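Search this site Search

What we will buy first, and what can wait

June
Posted by Ye-ji Joo

Last month I promised to write down how our small group in Flandholm plans its money for the robot work. I am not an accountant, so please read this as my own notes.
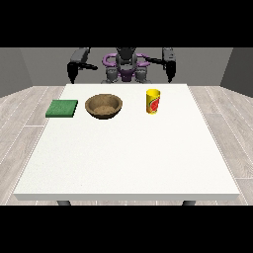 The first question was how much we can do before we pay for any hardware. Deming Lu believes almost everything can be tried in simulation, and I agree with him more than I did in winter. A simulated table costs us only computer time. At the moment this is 214 dollars each month, and we share one machine for all the tests.

For the real arms I asked two sellers. Hokik answered quickly, but their price does not include the grippers, and I found this only on the second page of the offer. Yeon includes the grippers and asks for 12 weeks of delivery. I prefer Yeon – waiting is easier to plan than a surprise.

The small things also need a line in the budget. I put 500 dollars for a good table and 100 for objects to pick up, such as bowls, cans and blocks. Deming says 100 is too much for kitchen things. I have seen how fast they break, so I keep it.

What I still do not know is the cost of shipping to Terudcombe, where the second set should stand. Yeon wants the exact door width before they give a number, so next I must go there and measure.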